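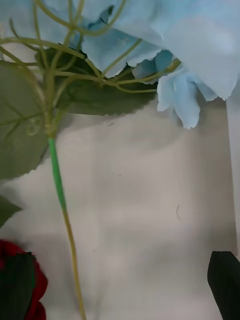
Minutes of the review meeting, Histura floral workroom
8 May 2022
Subject: the Kesberg arm service, as offered to us by Rallis, and whether to go on with it

The meeting opened a little later than planned, with everybody thanked very kindly for giving up part of a Sunday. It was the only day when the workroom, the office and the shop side could all sit down together, and the chair said that a thing we might be paying for every month deserved an unhurried conversation.

1. Minutes of the last meeting

These were read and accepted with one correction. The note about ribbon prices should have said that the new prices begin with the next order, and the office will change this in the file copy.

2. What is on offer

The office went over the Rallis proposal again for those who had missed it. Rallis would supply a Kesberg station, which means two arms with grippers and the cameras that go with them, and would look after it for us on a monthly fee. Setup, visits and changes to the programs are all inside the fee. Replacement finger pads are not, and there was a fair amount of talk about that, as we handle a good deal of wire stem and several of us suspect the pads will wear faster than Rallis is used to. The office will ask for the price of a set of pads in writing before anything is signed.

The shop side asked whether we could buy the station outright and skip the fee. Rallis has said yes in principle, but has not given a figure, and the chair felt (and most agreed) that we would be wise to rent first and learn what we are dealing with.

3. Report from the workroom

The workroom gave a long and very good report, which is shortened here with apologies. The job chosen for the trial is sorting and trays: picking up single artificial stems and loose leaf sprigs from the table and putting them in the clear trays that go on to the arranging bench. It is dull work, and hard on the wrists by the end of an afternoon, so there was plenty of goodwill toward anything that might take a share of it.

Roses are the stem the workroom likes best for the arm. The bloom is firm, the stem is a simple line, and there is a good length of it to take hold of. The big blue heads are another matter. The petals are thin cloth and spread wide over the stem, and the branching wires underneath catch on things, as anyone who has packed them by hand will know only too well! The workroom would like Rallis to teach the arm to take these by the main stem, well below the place where the branches join, and to leave the petals alone altogether.

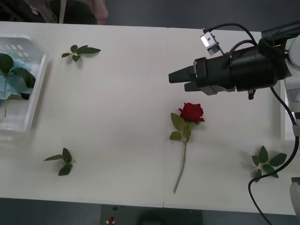

Leaf sprigs came up next, and took longer than expected. They lie flat, they all fan out differently, and the fingers have to come down very close to the table to get under them. The workroom suggested a thin felt sheet over the white top to give the fingers something soft to press into. The office was worried about lint on the petals. It was left that we would try felt on one half of the table first and see what the stems look like afterward.

The workroom also asked for the gripper cable to be tied back along the arm. It can lie across the table where the leaves are, and the feeling was that a cable and a leaf sprig should not be sharing the same space. Rallis will be asked to bring proper clips on the next visit.

4. The other quote

Zudley has also sent us a quote, for a lighter machine with a suction cup in place of fingers. The price is friendlier and the letter that came with it was charming. The trouble, as the arranging bench pointed out, is that a cup wants a smooth flat surface and we have hardly any of those. It was agreed to thank Zudley warmly and to keep the quote for the day we look at box lids and cards, where a cup might be just the thing.

5. Decisions

Agreed to continue the Rallis trial for about three more weeks, on roses and leaf sprigs only. Blue heads stay with the arranging bench for now.

Agreed that two people from the workroom will be trained to start, stop and clear the station, so that one of them can always take a lunch break in peace.

Agreed that nobody's hours will be changed during the trial. The chair asked for this to be written down plainly, and it is.

6. Any other business

The shop side reminded everyone that the back door sticks and needs a good firm pull. The office has ordered more tray labels. There was a kind word for whoever brought the lemon cake.

The next meeting will be held when the trial period is over, with the day to be posted on the workroom board.

Histura floral workroom | Contact the office | © 2022 Histura | Back to top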